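Lindine to replace gripper fingers on Mestel handling arms after grip fault

Free correction programme covers all affected arms; customers asked to stop one type of lift until the work is done

December 15, 2023

Lindine, the maker of the Mestel range of handling arms, is today asking all of its customers to pause a particular kind of lift while we carry out a correction to the gripper. No one has been hurt, and we would very much like to keep it that way, so please do read on even if your own arm has been behaving perfectly well.

The fault was first reported to us in September by Vekorel, who use Mestel arms to move bottled household goods between shelves and packing benches. One of their arms let go of a full bottle part of the way through a turn. It fell outside the marked working area, landed close to a walkway and split. The shift leader, Danjuma Jibrin, stopped the line straight away, kept the bottle and the arm exactly as they were and rang our support desk before doing anything else. We are grateful to him, as a good deal of what we now know came from that one careful phone call and the recordings he sent over the same afternoon.

Our engineers have since run 3,594 test lifts at our own workshop, using plastic bottles of several shapes. In 3,432 of them the arm held the bottle as it should. In the remainder the bottle slipped in the grip or dropped altogether, and nearly all of those lifts had two things in common: the bottle was being carried at a slant, and it was gripped near the shoulder, where the plastic begins to narrow.

The cause is a mixture of hardware and software. A finger can shift very slightly on its fixing after long use, so that it meets a curved surface at the wrong angle. That alone would not matter a great deal, but the control software reads the change in pressure as a firm hold and does not tighten the grip any further. The arm then carries on at full speed, quite sure that all is well. Our checks before release were done mainly with upright bottles and boxes, and they did not catch it. They should have done, and we are sorry.

“I have been building grippers for a long time and I don't enjoy writing to customers with news like this,” said Grigore Voicu, head of engineering at Lindine. “But a machine that believes it is holding something when it isn't is a machine people can't stand next to with any confidence. We would sooner visit every site and put it right than hope it doesn't happen again.”

Starting in the new year, our service teams will fit a new pair of fingers with a longer contact face to each of the 500 arms affected, and load control software version 2, which checks the grip again during the turn and slows the arm if the pressure changes. There is no charge for parts, labour or travel. The Mahmoud bench arm uses a different gripper and is not affected, although owners are welcome to ring us for a chat if they are at all worried. 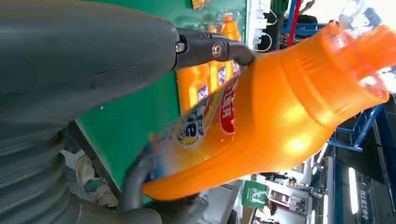
An orange plastic bottle held at a slant between the two gripper fingers, with more orange bottles on the shelf behind.

Until your visit, please do the following:

Carry bottles upright wherever the job allows it, and grip them around the body, well below the shoulder.
Set the arm to half speed for any lift that includes a turn.
Keep people out of the area beneath and beside the arm's path, including anywhere a dropped bottle might roll.
Check the finger fixings at the start of each shift. If a finger moves when pushed by hand, take the arm out of use and call us.

Ansel Quintanilla, who looks after safety at Vekorel, said: “We were cross on the day, I won't pretend otherwise, but Lindine had somebody with us the next morning and they have told us what they found at every step. Our arms are back at work at the lower speed and the team is happy with that for now.”

Reginald Pettigrew, managing director of Lindine, added: “Thank you to everyone who has been patient with us this autumn – and there have been many of you. We'll be writing to each site separately with a date, and if that date is no good, do just say so and we will find another.”

Customers who bought an arm second-hand may not be on our list and are kindly asked to get in touch with the serial number, which is on the plate at the base.

Press and customer enquiries: Dexter Greenberg, Lindine communications office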